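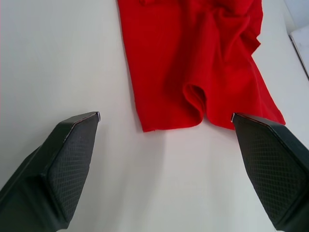 Most of the mail I get is about the folding arm, so this page is for that. Updated 8/18/22, will fix more when there's time. The build lives in the shared shop on Stosta, on the bench by the window, and the job is simple to say: pick up one piece of kid's laundry, fold it, put it on the pile. Hard part is the pick. Red knit on a white top is the easy case — the color stands right out and the hem makes a clean line to aim a fingertip at. Gray on white, forget it for now.

## What arm is it?

A used Okberg, bought with the controller and no manual. I paid 300 for it and then spent more than that on cables. Don't ask me for the wiring diagram, I drew my own and it's ugly. Will scan it in October.

## Did you make the gripper?

Partly. Two fingers, both bolt on. The finger bodies are a design Iwona Kołodziej did for her own arm, I changed the mounting holes and nothing else. Files are on the shop drive under "fingers_new", NOT "fingers_final". Final is older. I know.

## Why the diamond pattern on the pads?

Grip. Smooth pads let thin cotton slide out on the lift. Tried straight ridges, they held one way and slipped the other. Crosshatch is good enough in both directions. Go too deep and it snags knits.

## How wide should the fingers open before a pick?

Wide. Wider than you think. Come down open, get one tip to the hem, then close slow. If you start half closed you push the cloth ahead of you and it bunches up and now the hem is somewhere else.

## Where's the camera?

Wrist. Looks down between the fingers so you always get both tips in view. Cheap Daden module, fixed focus. Had one on a pole over the bench first and the arm kept blocking it right when I needed it.

## It grabs the table instead of the cloth. Help?

Your zero is off. Redo it:

1. Clear the table, all of it
2. Home the arm
3. Lower until a sheet of printer paper just drags under the tip
4. Save that as zero
5. Go back up, run it again, see if you get the same number

If step 5 doesn't match, check the wrist bolts. Mine back out. Blue threadlocker, let it sit overnight.

## What about folds and wrinkles?

A tucked fold at the hem is the worst one. The software sees the dark spot, decides it's an edge and goes for it, and then you're lifting two layers. Current fix is dumb: skip any dark patch that has cloth on both sides. Works more often then not. Big loose wrinkles higher up don't matter much, they fall out when it lifts.

## How good is it really?

Last full run was 37 good picks before I stopped it to go eat. Good pick = one layer, didn't drop it. Folding after that is a different story, sleeves are a mess. Shorts and plain squares only if you want to show it to someone.

## Can I run it when you're not there?

If you've done the shop safety sheet and I've walked you thru the stop button, yes. Put your name on the clipboard. Two rules:

- hands off the table while the motor light is on
- speed stays at 5, don't touch the dial

## What power supply?

Tomaszewski bench unit, the heavy one. Not the little one next to it — that one sags when the shoulder moves and the controller resets halfway through a pick.

## Does it do socks?

No.

## Can you build me one?

No time, sorry. Happy to answer questions, leave a note on the clipboard or catch me at the bench. If you're asking about pads tell me what cloth you're picking up, otherwise I just have to write back and ask.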